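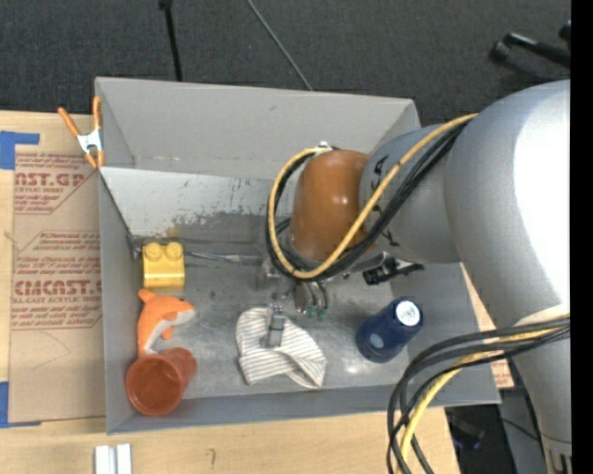

Gwawr Price wrote in last week to say that she had gone through two plastic tubs before buying a metal one, and wanted to know whether the scratches on hers were normal or whether she had been sold a bad one. They are normal. I have had a metal bin on my own table since May, a Kaltasero, and it was marked within the first month.

I bought it for sorting. We have a lot of small things in this house that have to be emptied out, gone through and put back: toy bricks, cloths, odds and ends from the kitchen drawer. I used to do it on a tray and half of it ended up on the carpet. A deep bin with proper walls stops that.

The Kaltasero is grey metal, rectangular, with one side higher than the others. I keep the high side against the wall and work over the low one. My wrists clear the edge without trouble, which they did not with the Toltcombe I borrowed first. That one has four walls of the same height and I was forever leaning over it.

Wear

The paint is the weak point. On mine it went along the slope first, where things get dragged up and out, and once it has gone you are looking at bare metal. The floor scratches as soon as you put anything hard in it. None of this affects how it works. If you want something that stays smart on a shelf, buy a different bin.

I tried touching up the slope with a small tin of metal paint from Rowlands. It took two coats and an evening, and it was scraped through again by the end of the following week. I have not bothered since.

Noise

Plastic bricks tipped into a metal bin are loud. A folded cloth on the floor of it helps a good deal, though you then have to lift the cloth to find the small pieces. I use an old tea towel. With the cloth in, I can sort in the evening with the door shut and not wake anyone.

Glare

The floor is slightly shiny even when scratched, and under a ceiling light you get a bright patch in it. Small pale pieces are hard to see there. I turn the bin a little, or switch to the side lamp. Yellow and green bricks show up well on the grey. Grey ones do not, and I now do those last.

On a wooden table

Put something under it. The bottom edges are not sharp, but they are hard, and I have one dent in my table top from setting it down carelessly. Felt pads stayed on for a few days. A strip of rubber matting has lasted much better.

Cleaning is easy — a damp cloth, then a dry one. I would not leave water standing in it now that the paint has worn.

I also looked at the Prultutgate, which has a removable liner. The liner is a good idea, but it lifted at the corners in the shop and I could see bricks getting under it.

To answer Gwawr Price's other question, yes, I would buy the Kaltasero again.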